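Oct 27, 2024

The county finally posted the report on the Stirkivar footbridge, the one that came down in August during the deck pour. I read all 93 pages. Most of it is about falsework - the temporary frame that holds wet concrete until it can carry itself.

The drawings by Baumgart called for 4 support towers under the middle span. Three were standing. The fourth had been taken away to clear a lane for delivery trucks, and the change was never sent back for a new load check.

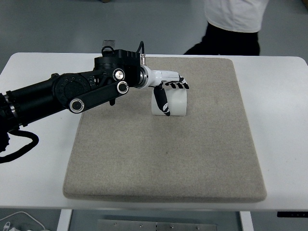 The report puts the load on the nearest remaining tower at 197 percent of its rated value. The footing under it was timber on fill. It settled, the tower leaned, and the span followed.

Soneder, the main contractor, disputes the fill depth. It does not dispute the missing tower.
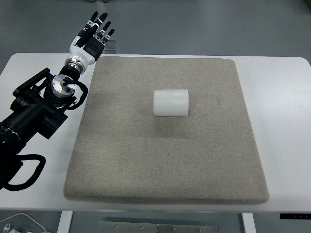 Appendix C has the inspection log, and it is worth the download. Entry 711 notes "supports as found" with no sketch attached. The county now wants a signed sketch before every pour, starting with the Jinby overpass.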